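Household Water Use, Unit 4: The Toilet Tank and Silent Leaks
Course notes prepared by Zuleica Damasceno

Please read these notes before the practical session. Bring your last two water bills if you have them.

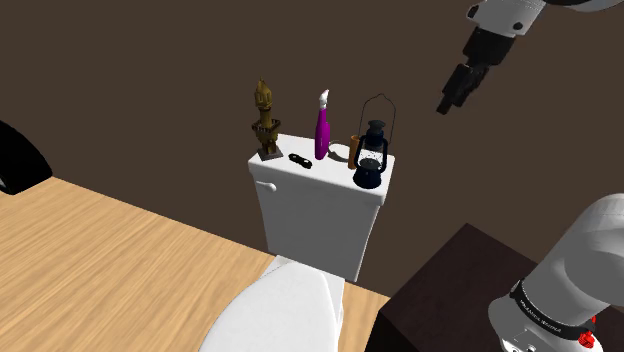 In many homes the toilet is the first place to look when the bill goes up and the habits of the family stay the same. A leak in the tank makes little noise, and the water goes directly to the bowl, so the floor stays dry.

4.1 Two common faults

The first fault is in the flapper, the rubber piece that closes the bottom of the tank. With the years it becomes hard and does not sit well. The second fault is in the fill valve. If the float is set too high, water passes over the top of the overflow tube all day and all night.

4.2 The dye test

Take off the lid and put it on a towel. Put ten drops of food coloring in the tank. Do not flush. After twenty minutes look in the bowl. If there is color, the flapper is leaking. If there is no color but you hear water, check the level against the overflow tube. It should be one inch below the top.

4.3 Worked case

In March, Reinaldo Moura read the meter of his apartment at night and again in the morning, with all faucets closed. The difference was 157 liters. He changed the flapper, repeated the reading, and the meter had not moved.

Exercise: A second apartment loses 500 liters per day. A third loses 800. Calculate the loss of each one in 30 days, in cubic meters. Then use the price on your own bill to find the cost.

4.4 Notes on replacement

Old flappers come in two sizes, and they are not interchangeable. Measure the opening before you go to the store. Close the supply valve by hand, without a wrench, and flush once to empty the tank. The chain should have a little slack. When it is too short, the flapper stays open; when it is too long, it can get caught under it.

Answers to the exercise go to Vanderleia Holanda before Unit 5. Please write the units in every line of the calculation.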